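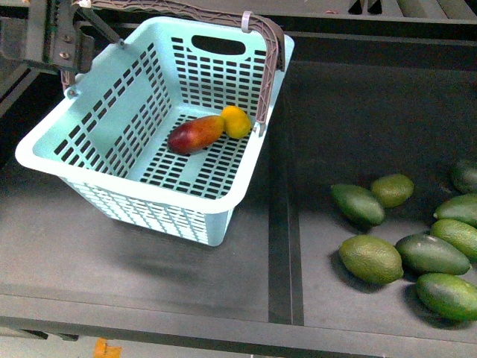 Ticket: Gripper comparison, basket handle slips when arm lifts
Opened by: Randa Srour
Assigned to: Tõnu Navickas
Opened: 2025-06-27
Status: Closed, follow-up ticket open for the wrist camera
Setup: Simside controller, head camera on, Bradine parallel gripper (A) and Juška parallel gripper (B), same arm

Randa Srour
Task is fruit into the green basket, then lift the basket by its handle and set it down on the other side of the groove. Placing works with both grippers. Lifting works with B. With A the handle turns in the fingers as soon as the basket leaves the table, the basket tips toward the open side and the fruit rolls to the rim. I ran 40 lifts with A and lost the handle on 30 of them. Force was left at the default in the task file. Controller log has no faults, it thinks the grasp is fine every time.

Tõnu Navickas
What was in the basket on the failed lifts? And where on the handle are you grasping?

Randa Srour
Mango and the small yellow one for most of them. Avocados stayed on the table on the right. Grasp is at the left end of the handle, close to the rim, same taught point for both grippers.

Tõnu Navickas
That point is a long way off center, so any gripper has to resist the basket wanting to rotate. B has wider pads and may be hiding the problem. Please do two things before we blame the hardware:
1. Reteach the grasp at the middle of the handle and run A again.
2. Put the old point back and run A with the rubber pads from the spares drawer.
Change one thing at a time and keep the same fruit in the basket.

Randa Srour
Did 1. At the middle the basket stays level with A. No drops. But the approach is worse, the wrist comes in over the fruit and the head camera loses the handle for the last part of the move. It went in blind and bumped the handle twice. The handle is ribbed and a bit see-through, so the detector was not great on it to begin with.

Edgars Jaunzems
Jumping in from the vision side. The detector picks up the basket rim much better than the handle. If you take the handle position as an offset from the rim you don't need to see it at the end. That only holds if the handle is standing up, of course. If it has dropped to one side the offset is wrong and you will close on air.

Randa Srour
Did 2. Rubber pads on A, old grasp point, same fruit. Still turns, just slower. It gets farther across before it goes. I stopped after 8 lifts.

Tõnu Navickas
OK, then it is mostly the grasp point. Did you check the finger force at all? Default for A in that task file was copied from the Savent arm and I don't trust it.

Randa Srour
Raised it to 700 in the controller (raw units, not newtons). With the rubber pads and the old point it holds the mango and the yellow fruit. With all the avocados added it turns again. Put it back to default after.

Ivars Kļaviņa
Please don't leave it at 700 for the placing part of the task. Same fingers pick the avocados and the soft ones will mark. Set it per step.

Tõnu Navickas
Agreed. Changes made to the task file:
- Lift grasp moved to middle of handle, both grippers
- Handle position taken from rim offset, with a check that the handle is up before the approach
- Force set per step, default for fruit, 700 for lift with A only
- Rubber pads stay on A

Randa, can you rerun with the full load?

Randa Srour
Reran A and B with the full load. No lost handles on either. B is still faster on the approach, A needs a pause before closing or it catches the handle with one finger. I put the pause in the file with a comment.

Tõnu Navickas
Closing. Wrist camera for A is a separate ticket, assigned to Edgars.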